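Progress report to the Hoslow Fund
Project: Working rules for hand-held gripper recording in homes
Prepared by the Darance project office, Clarnham
Thursday, August 3, 2023

Summary

This report covers the work since our April report. The first version of the rules is finished and in use. Two sections have been rewritten after trials, one is still open, and we are asking for a small change to the order of the remaining work. Spending is within the approved budget.

What we said we would do

The grant pays for a short set of written rules for people who record household tasks with hand-held grippers. The recordings are later used to train robot arms. We promised rules on four subjects: consent of the household, handling of objects, care of the tool, and review of the recordings before they leave our office. We also promised to try the rules in real homes before publishing anything.

Progress by section

Consent. Done. The form is down to one page and is read aloud before any equipment is unpacked. Everyone living in the home has to agree, including anyone who will be out at the time. A household can withdraw a recording later without giving a reason. Quansah, our partner on the legal side, checked the wording and asked for one change, now made: the form says plainly which rooms are included.

Object handling. Rewritten. The first version told operators to clear the work surface and put out a fixed set of items. Operators followed it, but the recordings were too much alike and the reviewers said so. The new version lets the operator work with what is already on the table. Food and drink packaging is allowed, empty or full. Glass, knives, medicine and anything with a name or address on it are left out. The grip has to be on the flat sides of a carton or box where there are flat sides to hold, and the operator lets go if the sides start to give.

Tabletop clearing is the task we have used most for testing this section, with drink cartons and crumpled wrappers left among the other things on a table. 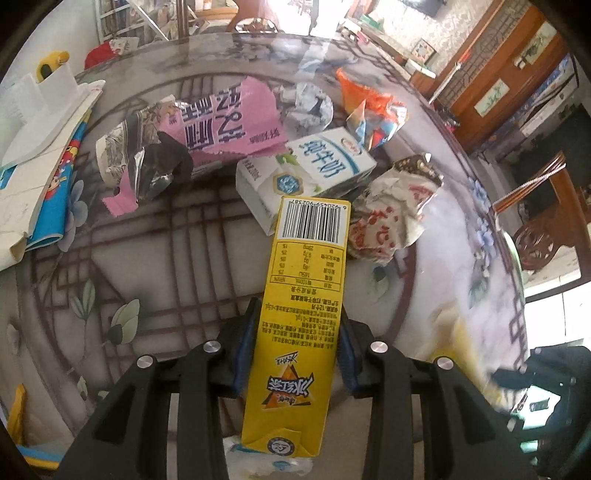
Does an operator have to stop recording if an object is dropped?

The recording keeps running unless there is a spill, breakage or a person in the way. The drop is marked in the log afterward and the reviewer decides whether the take is kept.

We added that point because operators were handling drops in different ways. Some stopped, some started the task over inside the same take, and the log did not show which.

Tool care. Done, with one addition. Pads are wiped between homes and checked for wear. Pivots are checked by hand at the start of each day. After 3000 grip cycles the pads are replaced whether or not they look worn. Our operators asked for a rest rule as well, so the section now says 10 minutes off after each hour of holding the tool.

Review. Still open. Every recording is watched once in full by someone who was not in the home. The hard part is background material - shelves, papers, pictures on walls, screens. Our present rule is that anything readable that could identify a person is blurred or the take is dropped. Brand names on packaging stay. Reviewers do not yet agree on children's belongings, and we would like to settle that before the section is called final.

Trials

The target for this period was 100 reviewed takes under the new rules, and we reached it in the last week of July. Takes sent back by reviewers were mostly sent back for incomplete logs. The log sheet has been shortened and the time field moved to the top.

Problems

Two households canceled late, and we lost a week of recording. A shipment of replacement pads came in the wrong width and had to be returned. The supplier covered the cost.

Request

We would like to finish the review section before starting the training handout, which is the reverse of the order in the grant plan. The handout quotes the review rules in several places and would otherwise have to be printed twice. The end date and total budget stay the same.

Next period

- Agree on the rule for children's belongings
- Second legal check by Quansah, review section only
- Draft the handout and try it with new operators
- Send the full rules to the Fund for comment

The updated budget sheet and the current text of all sections are attached.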